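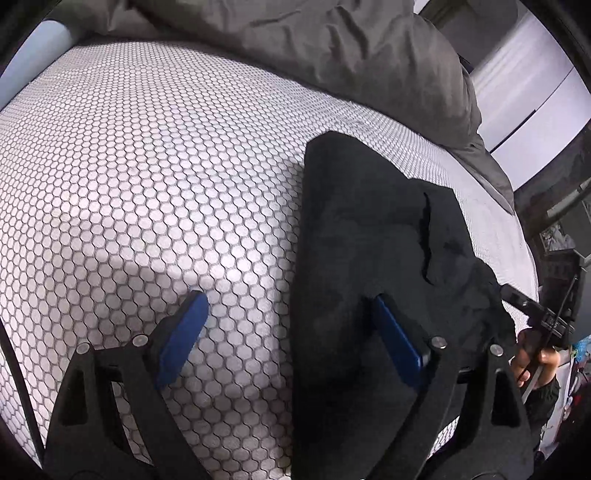

Esten Tomaszewski
Community and workshops reporter

Nov 1, 2018

A pair of hand-held grippers built at the Moststead shared workshop is now being tried out on household laundry, starting with dark clothes on an ordinary bed.

The project is called Prillent. Each tool has two black jaws with blue pads at the tips, and a person works one in each hand. The aim is to record how people handle clothing so that a pair of robot arms can later be taught the same movements.

Members began with towels on a workbench but moved to a bed in the colder weeks because the bench was needed for other jobs. A mattress gives a little under the pads, which changes how hard the jaws have to press before they pick up a fold. The group says black fabric is also harder to judge on the recordings, as creases and edges don't stand out the way they do on a lighter colour. 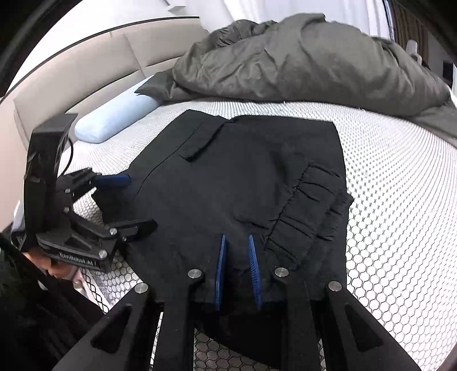 Waistbands and pockets are another sticking point. A gathered waistband is thicker than the cloth next to it, and the pads have to open wider to take hold of it. The present pads are the third set the group has made. The first were smooth and let thin cotton slide out.

The workshop has logged 1,617 recordings so far, most of them short. Parts for one gripper came to about $78, not counting the camera, and the jaw plates were cut on the workshop's own machines. A full set of plates takes 60 minutes to cut and clean up.

There are 4 more grippers on the build list. The group plans to finish them by the middle of December and lend them to members who want to record at home. Drawings and a parts list will be left in the binder by the front desk, and a build night will be held once the next order of screws and cable arrives.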